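The Rastura box, and what I got for my money

Sep 19, 2025

I have now watched everything in the Flatidmont box of Rastura, including the booklet, if you can watch a booklet, and I still don't know who it is for.

For anyone who missed the fuss: Rastura is the second feature by Annag Gunn, a slow, muddy siege picture in which a garrison waits for an army that may or may not be coming. It played at Brurkport, got a standing ovation from people who stand up for everything, and then went missing for years because the rights were split between two companies that had stopped speaking. Those of us who cared about it passed around a copy recorded off television with the last reel so dark you had to guess who was dying. I loved that copy. I want to be upfront about it, because some of what follows may be a man missing his bad old tape.

Flatidmont announced the restoration last November. Limited to 917 numbered copies, hard slipcase, two discs, the festival cut and the "complete" cut, new commentary, new interview, 200 pages of writing. I put in my order the first morning and got number 6, which my brother says I should be excited about. I've tried.

The festival cut first. It looks good. I'd be lying if I said otherwise. The marsh finally has some depth to it, and you can see that the captain's coat is a different color from everybody else's, a detail that changes how you read the mutiny. On my old copy he just vanished into the crowd, and I had built up a whole theory about that. The theory is dead now. Fine.

But I don't trust the color, and I'd like somebody to explain it to me. Every exterior has been pushed toward the same cold teal you get in trailers for shows about detectives. The back cover says "director-approved." Approved when? On what screen? The booklet has an essay about the restoration that runs several pages and uses the word "painstaking" twice without once saying what the source was. Was it the camera negative? A print? If it's a print, say it's a print. I won't ask for my money back. I bought a movie off a man at a convention who had drawn the cover in ballpoint, I'm not fussy. I just don't like being told something is definitive by the people selling it, with the part where they show their work left out.

There are spots where faces go waxy, mostly in the candlelit scenes in the chapel. It's the look you get when somebody has scrubbed out the grain and let a computer decide what skin should be like. Maybe it was shot that way. I doubt it. Gunn's cameraman was famous for leaving the dirt in, and the stuff outdoors is crawling with grain, so either the film stock changed every time someone walked through a door or a person at a desk moved a slider.

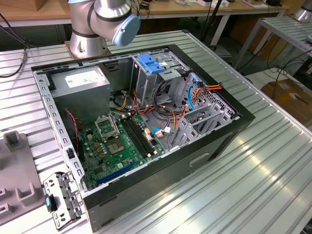
A desktop tower lying open in front of a robot arm.

Then there's the complete cut. I had been waiting for this one since I first read that it existed, and I think I'd have been happier if it had stayed lost.

The extra material is mostly Bugti. In the festival cut Bugti is the scout who comes back from the hills and says there is no army, and then a few scenes later is found in the well. You never learn whether he was lying, or who put him there. The whole last hour hangs on it. Every soldier has to decide whether to believe a dead man, and so do you. I have argued about Bugti with people I barely know. I once argued about him at a wedding.

The complete cut tells you. It gives him a brother in the enemy camp, a conversation with the brother, a scene on a ridge where he looks at the army for a good long while so that we can look at it too (twelve guys and some smoke), and then a speech to himself on the way back down about what he's going to say. And after that he goes in and says it, and the air has gone out of everything. The scene in the hall plays exactly the same as before, same takes as far as I can tell, and it just lies there. You're sitting waiting for the other characters to catch up with you.

I've seen people online calling this version a revelation. I'd ask them whether they'd say so if it had been the one in theaters and the short one had turned up in a can. People hear that something was cut and assume a villain did the cutting. Sometimes a producer walks into the room and says "do we need the brother?" and the producer is right. The commentary even hints at this. Gunn gets to the ridge scene, goes quiet for a bit, and says she remembers it being windy. That's all she has to say about it! For a scene that supposedly broke her heart to lose, she sounds like somebody looking at a bus schedule.

The commentary in general is hard going. Gunn was paired with Iqra Niazi, whose book on war films I own and have reread, and who comes prepared, maybe too prepared. She asks long questions with the answer folded up inside them. Gunn says "yes" or "I suppose." There's a stretch in the middle of the siege where Niazi makes a really interesting case that the commander knows from the start that the reinforcements won't arrive, and that his jokes get worse as the film goes on because he has stopped expecting anyone to live long enough to repeat them. I sat up for that. Gunn's reply is that the actor wrote his own jokes. Which, come to think of it, is more useful than most of what's in the booklet.

I would rather have had Niazi alone. I know directors sell boxes. But plenty of them made the thing, moved on, and have nothing to add, and there's a whole economy built on dragging them into a booth anyway.

The interview is a talking head in front of a bookcase, with clips from the film you have just watched. It covers the same stories as the commentary, in the same words, with the mud story told a second time. The making-of is better because it's old. It was shot on set by somebody with a cheap video camera, and it has no shape at all. People stand around. A horse refuses to go through a gate. Someone off camera keeps asking where the ladders are, and as far as I could make out the ladders never come. I could have watched three more hours of that. Nobody in it is telling me how important the film is, and they're all too cold to pretend.

About those 200 pages. A lot of them are stills. A lot of the rest is one long essay that tries to prove Rastura predicted the present moment, and I'd like a moratorium on that essay for every film made before last week. There's a reprint of the original Brurkport review, which is lukewarm, and I was glad to see it included. It complains that the scout's death goes unexplained. So now I wonder if the complete cut is what Gunn wanted at all, or whether it's what she thought that reviewer wanted. I have no evidence for this. I'm only saying the dates would fit.

As for the numbering, I've been poking at the wording on Flatidmont's page. It says this edition is limited. It doesn't say the discs are. I'd put money on a plain version turning up next year in an ordinary case for half the price, with the same two discs and no slipcase, and if you haven't bought the box yet I would sit on my hands. The people asking silly amounts for the thing on auction sites are counting on you not having read that page closely.

Would I tell you to see the film? Yes, the festival cut, in the dark, with the color turned down a notch if your set allows it. I turned mine down and the marsh looked like a marsh again. Skip the long one until you've had your own argument about Bugti, and then probably skip it after that too.

The old tape is still in the drawer. I put it on the night after I finished the box, just the last reel, the one where you can't see anything. You can hear the rain better on it. I'm fairly sure they've taken some of the rain out of the new one, in the left speaker mostly, and I've written to Flatidmont to ask. If they answer I'll update this post.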